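Work Surfaces for Small Parts: Notes for the Talk

Slot is 26 minutes, start on time. Leave 4 at the end for questions. Handout goes around after section 2.

1. Opening

Subject is the top of the bench, meaning the sheet that parts sit on. Legs, drawers and lighting were covered in the January session at Bondton. Say this early or the first question will be about drawers.

Ask who works on bare wood. Ask who covers it. Expect an even split.

2. Why cover the bench

Bare wood has grain. A small pale part on grain is slow to find and slow to check for chips. A plain sheet removes the pattern. It also wipes down in one pass and can be replaced without touching the bench.

Matte, always. A gloss sheet reflects the overhead lights and the bright spots move when the head moves. At Cesier we ran gloss for one winter and went back.

HANDOUT

3. Color

Very light gray is the default. Pure white is tiring over a long shift. Dark gray suits bright metal parts but shows every bit of dust.

Weak point of light gray – cream, beige and off-white parts. The difference in tone is small and the eye relies on the shadow at the base of the part. Keep the lighting soft, but not so even that the shadow goes. One side slightly brighter is fine.

Pause here. People usually want to argue for green. The Ledesma shop uses green and is happy with it. Their parts are mostly brass.

4. Size and fixing

Cut the sheet short of the bench at the far edge. A narrow strip of wood left showing gives a clear limit, and the sheet does not catch when the bench is brushed down. Our sheets are 1000 mm wide. Depth varies with the bench.

No seams in the working area. If two sheets are needed, put the join off to one side.

Tape at the corners only. Full-width tape collects dirt along its edge. Check the corners every 24 working days and change any tape that has lifted.

5. Laying out

One part on the surface at a time for inspection. Finished parts go to a tray, never to the back of the sheet. Parts left at the far end get knocked off the bench, mostly with a sleeve.

Mention Corar trial only if asked. Results are not written up yet.

6. Last slide, leave up during questions

Repeat the three settings: matte, light gray, soft light from one side. Sheet samples are on the side table – please return them.
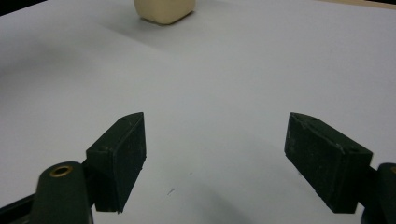

Slide 14. Cream-colored block on a light gray matte surface.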